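# Service charge statement: refuse collection shown as one figure, no breakdown

**Shobha Gounder**, posted 2 February 2021

I should be grateful for guidance on a matter concerning the annual service charge at the building where I hold a long lease (Flat 14, Grustlow Court, England). The managing agent is Calvo. The statement for the year has now been received and it contains a single line reading "Refuse and associated works", in the amount of £1,926 for the block. In the previous statement the same heading stood at £406.

I wrote to the agent to ask what the associated works were. The reply stated that the figure "reflects contractor costs" and gave no further particulars. The lease permits the landlord to recover the cost of "removing refuse from the common parts and maintaining the bin store". It says nothing about works of any other kind.

I do not wish to fall into arrears. I would, however, like to know what I am entitled to see, and whether I should hold back payment in the meantime.
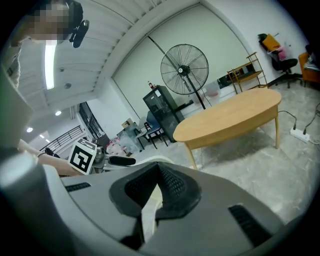
*Headset and wrist bracelet, left-hand side.*

I should add that the demand came with a covering letter and the statement, and with nothing else that I can find. There is no residents' association in the block.

---

**Covadonga Rivas**

There are several separate points in the above, and it is advisable to keep them apart in correspondence.

**The demand itself.** A service charge demand for a dwelling in England must be accompanied by a summary of the tenant's rights and obligations, in the prescribed form. Where the summary is missing, the tenant may withhold payment until a proper demand is served. The agent can put this right by serving the demand again with the summary attached, so the point delays the liability and does not remove it. Please check the reverse of each page before relying on it. Some agents print the summary there in small type.

**The papers.** You may ask in writing for a summary of the relevant costs. Once that summary has been supplied, you have six months in which to ask to inspect the accounts, receipts and other documents supporting it. Inspection must be free of charge, although a reasonable sum may be asked for copies. The request may be addressed to the landlord or to the agent who collects the rent.

**The lease.** The wording you have quoted covers two things, removal and the bin store. If the invoices relate to either, the remaining dispute will be whether the sum is reasonable. If they relate to something else, such as repainting a hallway, you would need to read the general repairing clause as well. It is common for a cost to be placed under the wrong heading and still to be recoverable under another part of the lease.

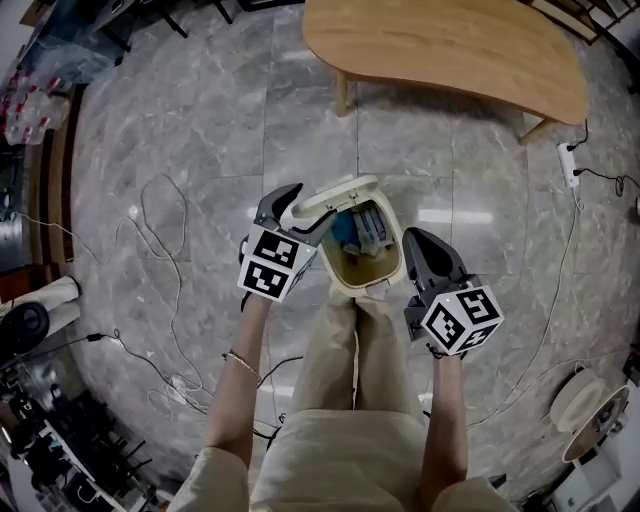

*Must the whole charge be paid while the invoices are awaited?*

The part that is not in dispute should normally be paid when due, with a letter stating which sum is being held back and on what grounds.

Please keep a copy of that letter. It should carry the flat number, the period of the statement and the heading in question, and it should avoid any remark that could be read as an admission that the full sum is owed. Some leases charge interest on late payment, and yours should be checked for such a clause before you decide to hold anything back.

If agreement cannot be reached, either party may apply to the First-tier Tribunal (Property Chamber) for a decision on whether the charge is payable and in what amount. A fee applies. You may also ask the tribunal to direct that the landlord's own costs of the case are not added to a later service charge.

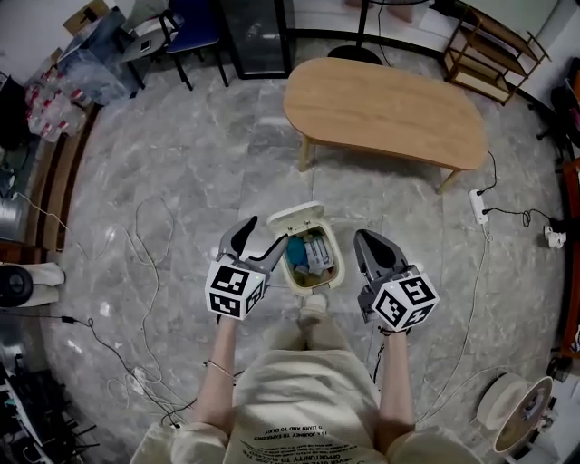 One further matter is the age of the costs. Where a cost was incurred more than 18 months before it was demanded, it may not be recoverable unless you were told in writing within that period that it had been incurred and would be charged. The invoices will show the dates.

---

**Eusebio Mateos**

We had the same with a different agent. It was the contractor (Gornosix) billing for new bins and two extra collections a month. Ask for the invoices.

---

**Shobha Gounder**

Thank you both. I have checked the reverse of each page and there is no summary. I have written to Calvo this afternoon on that point and have asked for the summary of costs in the same letter.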